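How to Build a Robot Arm That Can Pick Up a Sock

By Shufen Lü, for the young makers' pages of the Pelness shared workshop

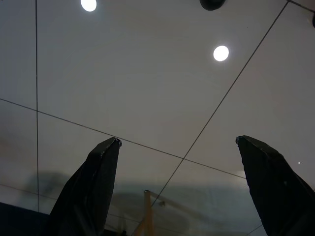 A robot arm is a very strong, very patient helper with no common sense at all. If you ask it to pick up a sock and the sock is a bit further left than you said, it will carefully pick up nothing, lift the nothing into the air, and drop the nothing in the basket. It will look quite pleased with itself, too.

Our arm is called Wisten. We built it on a bench in the workshop, between the sewing machine and the kettle, and this page tells you how it works. You will need a grown-up for some of it. You may need to stop the grown-up from taking over.

What is an arm made of?

Hold out your own arm and bend it. You have a shoulder, an elbow and a wrist, and each can move in its own way. Wisten has 6 joints, and inside every joint is a motor. A motor turns. That is all it knows how to do. The clever bit is getting six of them to turn by the right amount at the right time, so that the hand ends up where you want it and not in somebody's tea.

The first time we switched Wisten on, two of the motors were plugged in the wrong way round. When we asked it to reach forward, it bowed. Very polite, no use whatever.

Why only two fingers?

You have eight fingers and two thumbs, and you probably still drop things. Wisten has two fingers, and they can do two things: open and close. This is called a gripper. Try it yourself. Pinch a pencil using just your thumb and one finger. Now try a sock, a grape and a coin lying flat on the table. The coin is horrible, isn't it? It is horrible for Wisten as well.

Squeezing is harder than it sounds. Squeeze too softly and the sock slides out. Squeeze too hard and you have made grape juice. We practised on bits of sponge for most of an afternoon before anybody trusted Wisten with fruit.

How does it see?

Wisten has a small camera near its wrist. Imagine having an eye on the back of your hand. Wherever your hand went, you would get a wonderful close view of your own fingers, and whatever they happened to be pointing at. Point them at the table and you see the table. Point them up and you see the ceiling.

The camera sends its pictures to a computer, and the computer has to work out what is in them. You can spot a sock straight away because you have met a lot of socks. A computer starts out having met none. So we show it: sock on the left, sock on the right, sock in a ball, sock hiding under another sock. It is not thrilling work. There were biscuits.

Teaching it to move

There are plenty of ways to teach an arm. Ours is to guide it through the job by hand, while the computer remembers where every joint was. Then we let it try alone. On a good day it managed 8 socks out of 15. The other seven are best not discussed, although one of them was found in the plant pot.

Rules for our bench

Keep your hair tied back and your sleeves rolled up.
Stay behind the tape when the arm is switched on.
Know where the big stop button is before you touch anything else.
If something smells hot, press the button first and ask questions after -- yes, even if it was your turn.

Next we want Wisten to pair the socks up, starting with the stripy ones. We hope to have that working by November. The socks have not been told.

Page last changed September 2025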